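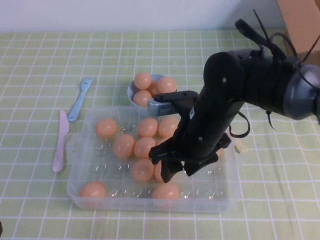
Eggs: tray or bowl?

I bought the clear plastic egg tray in June, from the kitchen shop in Mallville, and I have been going back and forth over it ever since. Before that the eggs lived in a small white bowl on the table and that was that.

The bowl holds four comfortably, with one of them leaning on the rim. Any more and I start to worry when someone knocks the table. The tray takes far more, and as it is see-through I can tell from across the kitchen whether I need to go shopping. It has a little tab on one short side as well.

What I don't like is the washing up. Every one of those round cups has to be wiped separately, and mine won't go in the dishwasher. It also takes up a fair bit of the table – and the green checked cloth never lies quite flat under it, however much I smooth it out.

For now I am using both. The tray has most of the eggs, dotted about wherever they happened to go, and the bowl sits behind it with the ones I mean to use first. I tried filling the tray in order from one end and kept it up until Monday.

I looked at a lidded one from Clarneo too, but it was about 40 cm long and wouldn't have gone on the fridge shelf. If anyone has found a shorter one with a lid, leave a comment.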